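Equipment Planner, Home Handling Program (full time, fixed term of 2 years)

Ikovex is hiring a planner to take over equipment buying for our home handling program. The program collects data on ordinary household tasks such as bed making, folding and tidying, and uses it to train robot arms. We have outgrown the way we buy things. Orders are placed by whoever notices a shortage, and the budget is put together once a year in January from old invoices. We want one person to own that work.

You would report to the head of operations and sit with the hardware group. The post is on site, with visits to the homes where collection takes place.

What the job covers

Most of your time will go to the hand-held gripper fleet. We plan to have 463 grippers in service by the end of the term, and 391 are already budgeted. You will work out when the rest should be ordered, what spares go with them, and which parts we should stock ourselves. Finger pads, cables and pivot screws are bought separately from the main bodies, and lead times vary a lot between suppliers.

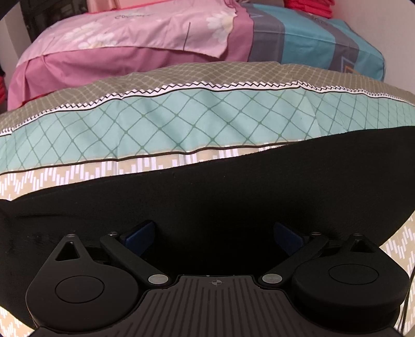 Spares planning has to start from the tasks. A gripper used on kitchen items and one used on bedding do not need the same parts list or the same inspection schedule, and our current budget treats them as one line. Bed work means pushing the pads up against a creased pillowcase, with another pillow and a folded blanket behind it, so the linkages and any cable hanging beside the pads need their own entry in the inspection plan. You will write that plan with the technicians and put a cost on it.

You will also run the comparison for the first fixed arms. We have quotes from Plorolley and Stendetti. They are hard to compare as they stand – one includes installation and training, the other prices them per visit. Csizmadia supplies our mounts and cases under an agreement that is up for renewal, and you will lead that too.

Other duties
Keep the equipment register current
Prepare the January budget and a mid-year revision
Set reorder points for parts and consumables, including bed linens
Arrange repair, return and disposal
Attend supplier demonstrations and write them up

What we are looking for

Experience buying or planning technical equipment in a lab, a workshop, a warehouse or something similar. You should be comfortable building a budget in a spreadsheet and explaining it to people who did not build it. You need to be able to read a parts drawing. A robotics background is useful but not required, and we will teach you the gripper.

A driver's license is needed for the home visits.

Terms

Full time, with 9 paid personal days a year on top of vacation. Pay depends on experience, and the range is sent to every applicant before interview.

How to apply

Send a resume and one page on a purchase you planned from start to finish, including anything you would do differently. Use the application form on the Ikovex jobs page and choose "Equipment Planner". Applications close 28/05/2025. Interviews are in person and include a short exercise with a sample parts budget.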